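4.2 Fitting the feet and levelling the table

Before you start, check that all four legs are screwed in fully (see 4.1). Levelling takes two people if the Fullora top is already fitted.

1. Lay a folded blanket on the floor and turn the table onto its long side. Do not stand it on a corner.

2. Screw one adjustable foot into the end of each leg until 8 mm of thread is showing. Tighten by hand only.

3. Turn the table upright and move it to where it will be used. Lift it. Dragging it can bend the feet.

4. Put a spirit level across the middle of the top, first lengthways and then across.

5. Find the low corner. Ask your helper to take the weight and turn the foot anticlockwise until the bubble is central. Check the other direction again.

6. Hold each foot still and tighten the lock nut against the leg with the 13 mm spanner supplied.

Note: do not extend any foot by more than 40 mm. On a floor that slopes more than this, use the Kuta packing plates, sold separately. 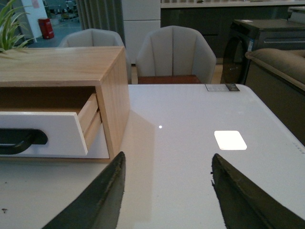 7. Wait 24 hours, then check the level once more. Carpet will settle under the weight.

Caution: the maximum load is 33 kg, spread evenly. Do not sit or stand on the table.

Cleaning: wipe with a soft damp cloth and dry straight away. Scouring pads and cream cleaners will dull a gloss finish, and this is not covered by the guarantee.

Spare feet and lock nuts can be ordered as part 299.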